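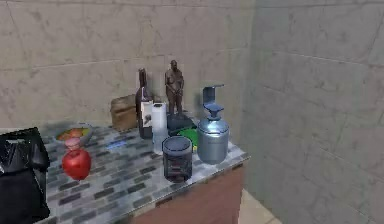 Why do tiles feel so cold when you step on them in bare feet, a reader in Bravbridge wants to know, and why doesn't the bath mat feel cold too, when it has been lying in the same room all night?

The tile and the mat are at very nearly the same temperature. If you left a thermometer on each one, you would get almost the same number. Your foot is not a thermometer, though. It notices how fast heat is leaving your skin. Tile is hard and dense, and heat moves into it quickly. A mat is full of tiny pockets of air, and heat moves through air slowly. So the tile takes heat from your foot in a hurry, and your brain says "cold."

That is one question about tiles. We get a lot of others, so we have put the answers together on one page.

What is a tile?

A tile is a thin, flat piece of hard material used to cover something. Tiles can go on walls, floors, roofs and countertops. Some are cut from stone and some are made of glass. Most of the tiles in houses are ceramic. Ceramic means clay that has been heated until it turns hard and stays hard.

How does clay turn into a tile?

Clay is a kind of earth made of very small, flat grains. When it is wet, the grains slide over each other, and you can squash the clay into any shape you like. When it dries, it keeps its shape but breaks easily. If you drop dried clay into a bucket of water, it falls apart and turns back into mud.

Fire changes that. Clay is baked in a special oven called a kiln (some people say "kill" and some people say "kiln" with the n). A kitchen oven is not nearly hot enough. At 800 degrees Celsius the inside of a kiln glows, and many tiles are fired hotter still. The grains of clay begin to stick together for good, and after that no amount of water will turn them back into mud.

Clay also shrinks. Water leaves it as it dries, and it gets a little smaller again in the kiln. The tile makers at Podenska, a small workshop near the river in Piras, cut their wet tiles bigger than they need to be. They turn the tiles over while they dry. A tile that dries faster on one side than the other will curl up at the edges like old bread, and a curly tile is no good on a floor.

Where does the shine come from?

Shiny tiles have a coat of glaze. Glaze is a thin layer of glass. It starts as a powder mixed with water, and it goes on with a brush, a spray or a quick dip. It usually looks dull and chalky before firing. In the kiln the powder melts, spreads out and then sets as it cools.

Metals in the glaze give it color. Cobalt makes blue. Copper can make green, or red if there is very little oxygen in the kiln. Iron makes yellows, browns and blacks, depending on how much is used.

Floor tiles are often less shiny than wall tiles. A very smooth floor is slippery when it is wet, so floor tiles may have a rougher surface — you can sometimes feel it with your fingertips.

What is the stuff in the gaps?

It is called grout. Grout is a paste, often made of cement, fine sand and water. It is pushed into the gaps after the tiles have been stuck down, and then the extra is wiped off with a damp sponge. Grout keeps crumbs and dirt from collecting between the tiles, and it hides small differences in size. Two tiles from the same box are hardly ever exactly alike.

Big tiles need fewer lines of grout. Small tiles need many, and that is one reason small tiles are useful on the floor of a shower. All those lines give your feet something to grip.

Why are the rows sometimes shifted?

You can lay tiles in straight columns, like the squares on graph paper. You can also slide every second row along, so that the joints don't line up. Bricklayers do this too. In a brick wall the shifted rows make the wall stronger. With tiles it is mostly done for looks, and the small gray and pale blue ones on the counter at the top of this page are laid that way.

What is a mosaic?

A mosaic is a surface or a picture made of many small pieces. The ancient Greeks made some floors from pebbles, and the Romans used little cubes of stone. The floor of the old bathhouse in Paromlow has a mosaic fish made of 2601 pieces. It is 44 inches long from nose to tail. Up close you see only small squares. Walk to the far end of the room and your eyes blend them together, and you see a fish.

Try it with paper

You will need colored paper, scissors, a glue stick and one sheet of dark cardboard.

Cut the paper into small squares. Use no more than 5 colors for your first try.

Draw a simple shape on the cardboard in pencil. A leaf or a boat works well.

Glue the squares around the outline first, leaving a thin gap between them. The dark cardboard showing through is your grout.

Fill in the middle. Trim squares to fit where the shape curves.

Prop it up and look at it from across the room.

Words to know

Ceramic: made from clay that has been hardened by heat.
Glaze: a thin glassy coat on a ceramic object.
Grout: the paste that fills the gaps between tiles.
Kiln: a very hot oven for firing clay.
Mosaic: a picture or surface made of many small pieces.

Page last updated 02/09/2020. Our next page, coming in April, is about bricks.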